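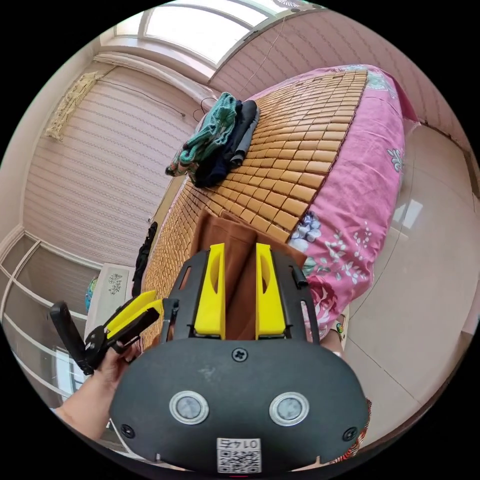 From: Carla Moussa
To: bedding-care list
Subject: Re: Tile mats over a fitted spread -- creep and edge wear

Hyun-seo Pyo wrote:

> I have a bamboo tile mat on the spare bed, laid over a cotton
> bedspread. Two problems. The mat creeps toward the foot over a week
> or so, and the spread is starting to pill along the line where the
> mat stops. I have tried tucking the spread tighter and it makes no
> difference to either.
>
> Also, what are people wiping the tiles with? The leaflet that came
> with mine says "damp cloth" and nothing else. I used a kitchen
> sponge and it left bits in the cord.
>
> Mine is a Hultano, if that matters.

Hyun-seo,

The creep and the pilling are the same fault. A tile mat has very little grip on its underside, and a smooth cotton spread has less. Each time somebody sits on the edge, the mat moves a few millimetres and drags on the fabric under its border. Tightening the spread gives it a flatter surface to slide on.

What has worked on our beds:

1. Take the spread out from under the mat where you can. Mat directly on the fitted sheet, spread folded down at the foot. If you want the spread left on for looks, let it hang at the side and keep the sleeping area to one layer.
2. Put a strip of open-weave rug underlay beneath the mat at the head end only. Mine is 30 cm deep and runs the width of the mat. A full sheet of underlay traps moisture and defeats the purpose of the tiles.
3. Turn the mat end for end every 4 weeks in summer. The tiles under the hips take most of the load and the cords there stretch first.

I ran a Madigan mat without the underlay strip for one season and with it for the next. Without it, I was pulling the mat back into place most mornings. With it, I corrected it when I changed the sheets and otherwise left it alone. One bed, so weigh that accordingly.

On cleaning: a soft cloth, brown or some other dark colour if you have one, as tannin from new bamboo will mark a white one for the first few wipes. Wring it until it no longer drips. Wipe along the rows first, then across them. Going across first pushes dust into the gaps and you end up picking it out with a toothbrush. Sponges shed on the cord, as you found, and so does paper towel. Terry is no better -- the loops catch on tile corners.

Skip detergent. If there is a sweat mark, one part white vinegar to 6 parts water on the cloth, followed by a second pass with plain water. Dry the mat flat or over a rail in the shade. Direct sun will split the tiles along the grain, and the split edges are what cut into bedspreads.

Check for that before you blame the sliding for all of the pilling. Run a fingertip along the outer row on each side. Any tile that snags skin will snag cotton. 240-grit paper, two or three strokes on the corner, then wipe off the dust.

I can't speak to the Hultano cord specifically. The Prumeo mats use elastic and the Madigan uses a waxed line, and the two age differently: elastic goes slack evenly, waxed line frays at the knots. If yours has stretch in it, do not hang it by one end to dry.

For the spread itself, a fabric shaver on the low setting will take the pills off. Printed cotton loses colour if you go over the same spot repeatedly, so stop after one pass and wash it inside out.

Does your mat have a cloth border, or do the tiles run right to the edge? If there is a border, which side is the stitching on?

Carla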